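Courses > Applied Automation > Handouts > Unit 8: Rules for shared counters
Print this page | E-mail this page

Unit 8. What the rules cover, and what they skip
Notes: Rukhsana Bukhari

Read the Titgate house code before class. It runs to 598 clauses and I would keep maybe a dozen. Most were written for a fenced cell with a painted floor, then stretched over a kitchen by swapping "workpiece" for "item." Ask of each clause: could a person check this at the counter, with their own eyes, before pressing start? If not, it is paperwork.

Start with cables. Clause 41 says cabling shall be "suitably managed." Suitable to whom? Pin-yu Kan's draft is blunter: no arm cable crosses an appliance that heats. 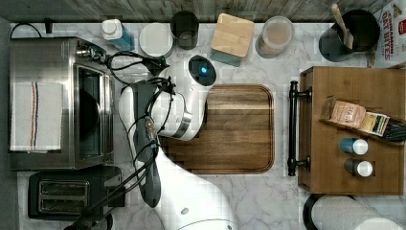

Fig. 1. Arm over the counter. Black cables pass over the toaster.

You can pass clause 41 with this layout if your assessor is in a good mood. You can't pass Kan's. Her critics (Kenneth Agbayani is the loudest) say the rule is too strict when the appliance is unplugged. Fine, but then somebody has to write down who checks the plug, and so far no one has.

Next, the load. The code sets a speed limit of 200 millimeters per second near people and treats the matter as closed. It says very little about what the arm is holding. An empty gripper and a gripper with a pan in it are different machines - different reach, different edge, different thing to drop.
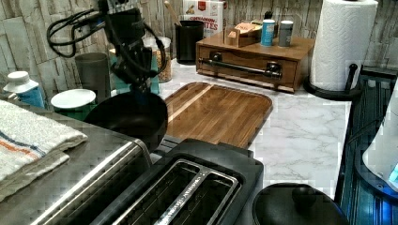
Fig. 2. Small frying pan held by the handle, tilted, partly over the cutting board and toaster.

Yao-tsung Yeh wants the clear zone measured from the far rim of whatever is held. I agree with him, though his margin of around 2 inches looks like a guess. He cites the Feltier trials for it. I have read the Feltier report and can't find the number.

Be careful with the word "compliant" in your write-ups. It tells me a form was filled in. Say which clause, who looked, and what they looked at.

For next time: rewrite clause 41 in one sentence that Mei-kuen Lui, who has never run an arm, could apply without calling you. Bring it on paper.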